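3 min read

Lunch break, typing with one thumb, so forgive me.

We got the arms at Wundano in March. I work returns at the Warport site - open the box, look at what's in it, sort it, next. 900 items on a heavy day. Used to be 6 of us on the line. Still six, before you ask, but two are over in repacking now and they didn't exactly volunteer.

What changed for me is mostly the sitting. I used to be on my feet the whole shift and now I have a stool and a screen, and when an arm gets stuck I get a beep. My knees love it. My head, not so much. Waiting for a beep is tiring in a way I can't explain to my family.

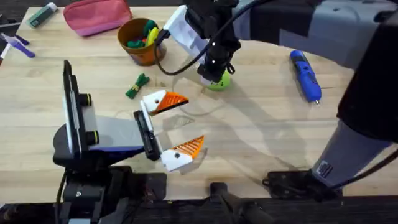
And the small stuff is where it gets slow. Big square boxes, fine, whatever. Loose odds and ends out of somebody's desk drawer, no two alike, and I sit there with my hands in my lap wanting to just grab the thing. We're not alowed to reach in while it's running. Fair enough.

Training was 2 hours. The manual from Geerts is 66 pages. I've read maybe the first ten and the bit on error lights.

Pay is the same. Asked about that, got told "under review". My old place, Kirham, said that too, so we'll see.

Anyway teh beep just went. More when I know what happens with the night shift.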